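Coasters on the marble table

August 1, 2024

The marble table came into the house in March, and the first thing I had to settle was what to put under the cups. Marble is a calcium carbonate stone. Coffee, wine and lemon juice react with it and leave a dull mark that no amount of wiping removes. Sealer slows down staining but does nothing against etching. I sealed the top anyway, with two thin coats from a 300 ml bottle, and left it overnight between coats.

Cork was the first attempt. A set of 6 from Osness stuck to the bottom of every cold glass and shed crumbs. Felt held water against the stone. Slate from Flumine scratched the polish within a week, and I had to rub out the worst line with polishing powder.

Wood has worked best so far. The present coasters are round and turned from different stock, so the tones run from orange-tan through reddish brown to dark brown. I bought them in Bragança as offcuts and finished them with hard wax oil. The finish needs renewing once or twice a year. Skip it and rings appear on the wood, though I would still take a ring on the wood over one on the stone.

Card nights are the real test. The table is gray with white and rust-orange veins, and a wet ring is hard to spot on it until it has dried. The rule is one coaster per cup, and all cups along one side. The poker chip case goes in the middle, open, where everyone can reach it. Its plastic is hard at the corners, so it gets set down and lifted, never slid. A thin mat from Gratov is on order for that purpose. It costs more than I wanted to pay, and I will report on it once it has been through a few games.
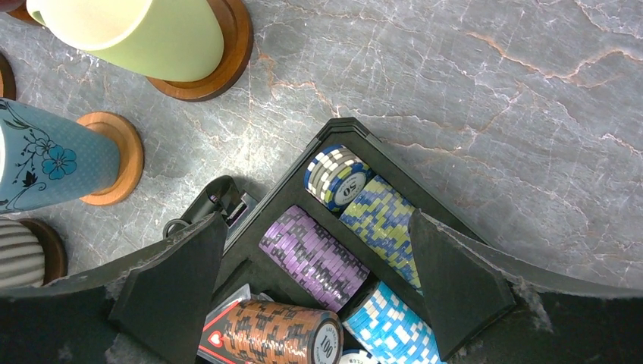 Cups on their coasters, chip case open on the marble.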